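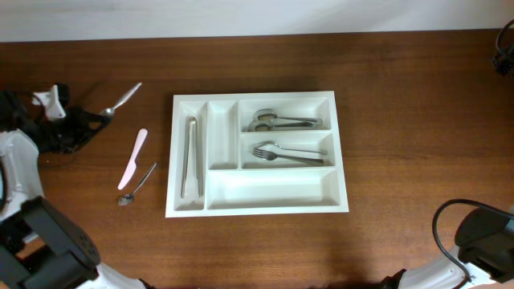

White plastic cutlery tray with a pair of steel tongs, on a wooden table.

Trastgate opens its Monday evening car classes, and you don't need to know a thing

Kelden, January

Hello, I'm Rhea Tagle, and I run the Trastgate garage in Kelden along with Svatopluk Kopecký, who taught me most of what I know about brakes and all of what I know about swearing at them. I've been asked to write a proper press release and I've never done one before, so you're getting it in my own words.

We're starting evening classes! They're called Nevar Evenings (after the lane behind the workshop, which is where you should park, please not on the forecourt) and they're about looking after the car you've already got. They run on Mondays at 7pm, each class is 2 hours long, and the whole course is six weeks. It costs £100 for the lot, or you can pay class by class if your shifts are all over the place, which I know is true for half the people who bring their cars to us.

The subject is the cooling system, the brakes, the battery, and the tyres, mostly. We had long arguments about what to leave out. Svatopluk wanted a whole evening on gearboxes and I said no, people will be asleep by half past seven, and he sulked and then agreed to do gearboxes as an extra in the spring if enough people ask. So if you do want gearboxes, ask, and you'll make him very happy.

Why are we doing it? Well, last winter I had a run of people coming in with overheating engines, and nearly every one of them had been driving for weeks with the coolant below the minimum line. One poor woman had been topping hers up with tap water from a squash bottle because a neighbour told her to. She had done it very faithfully, too. By the time she got to us the head gasket had gone and the bill was more than she'd paid for the car. I went home thinking I could have shown her how to check it in the time it takes to boil a kettle.

So week one is coolant. We look at where the water goes, what the thermostat is up to, why the fan comes on after you've parked, and why you never, ever take the cap off a hot engine. (I've got a scar on my wrist from when I was nineteen. I'll show you if you come.) We've got an old radiator that Svatopluk has sawn in half so you can see the inside, and I'm a bit in love with it.

Week two is batteries and what drains them. Week three and week four are brakes, and we've given them two evenings as there's a lot to get through and everyone gets to take a wheel off. You'll measure a pad, you'll see what a worn disc looks like next to a new one, and you'll find out what that squeal means and when you can leave it for a bit. Week five is tyres: pressures, tread, reading all that tiny writing on the side, and changing a wheel at the roadside in the dark, which we'll practise with the lights off. Week six is warning lights, and then you can bring your own car in and we'll go round it together.

Vendula Kopecký is teaching the battery class. She's an auto electrician and much more patient than either of us. I asked her for something to put in here and she told me: "People are frightened of the electrics and they needn't be. A cheap meter and twenty quiet minutes will tell you most of what you want to know about a battery. I'd like everyone to go home having used one." So there you are, that's Vendula.

We've got room for 35 people on the course. The talking part is all together in the big bay, and then we split into smaller groups for the hands-on bit so you're not craning over someone's shoulder. You don't need tools. You don't need overalls either, but don't wear anything you'd be sad about, brake dust gets everywhere and it doesn't wash out. Closed shoes, please. If you've got long hair bring something to tie it back with.

You do need to be 16 or over. You don't need to have a car, or a licence for that matter. Čestmír Pešek came to our trial evening in the autumn and he hasn't driven for years, he just wanted to know what his daughter was paying for. He asked better questions than I did at college. Here's what he wrote on his feedback form, and I've got his permission: "I understood the handbrake for the first time in my life. The chairs are cold. Bring a cushion."

We've bought cushions.

The parts we use for the demonstrations have come from Kovács, the breaker's yard on the far side of Kelden, who let us have a whole pile of worn-out discs, calipers and alternators for nothing. Vilém Kováčik there has also promised to come along on the last evening and talk about buying second-hand parts, what's safe to buy used and what isn't. I'm really looking forward to that one, he's got stories.

One more thing, as people have been asking on the phone. No, we won't be trying to sell you anything. If we go round your car in week six and find something that wants doing, we'll write it on a card for you and you can take that card to any garage you like, or do it yourself if it's one of the jobs we've covered. Svatopluk was very firm about this and so am I.

To book, ring the garage and ask for me, or just call in. We're open from 8am, and I'm usually at the front desk until the first car comes in. If you're from the local paper or the radio you'd be very welcome to come along to the first class and have a go on the sawn-up radiator. Let me know beforehand so I can put a chair out for you.

Rhea Tagle
Trastgate, Kelden

Notes for editors
Nevar Evenings is a six-week beginners' course in car care held at the Trastgate garage, Mondays, 7pm to 9pm. Places: 35. Price: £100 for the full course. Rhea Tagle and Svatopluk Kopecký are both free for interviews, mornings are best. Svatopluk would rather not be on camera but he's fine on the radio.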